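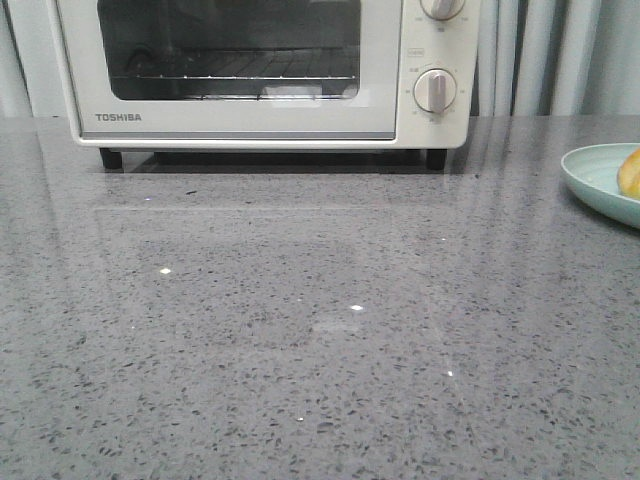
Hi Kinga,

Time for my June update on the Woltthorpe teaching kitchen, and I'm happy to say the baking corner is up and going! The Toshiba toaster oven your grant paid for has its spot on the gray counter, in front of the curtain, and I've grown very fond of it already (the cream color suits the room so much better than the old black one we gave away).

We've run 6 sessions so far, with 8 people signed up for the group. First up was cheese toast, mostly so everyone could get used to the two knobs, and then we moved on to baked apples, little flatbreads and one very ambitious batch of cinnamon rolls that had to go in on two trays, one after the other. The numbers on the dials are tiny, so I typed up a big-print card with the settings we use most. Taras Kuzmenko wants to add his potato recipe to it, and I said yes before I'd even tasted it.

On the money side, we've spent $648, covering the oven, two small trays, mitts and the first grocery runs. The receipts are in the Rastogi folder with the spring ones. I still owe you the one for the flour, sorry! It's in my other bag.

Two things are running behind. The electrician hasn't been back about the second outlet, so we can't run the kettle and the oven together, and the recipe booklet is stuck at five recipes when I'd hoped for a dozen. I'd like to push the booklet into the next period if that's okay with you. Could you let me know before I book the printer?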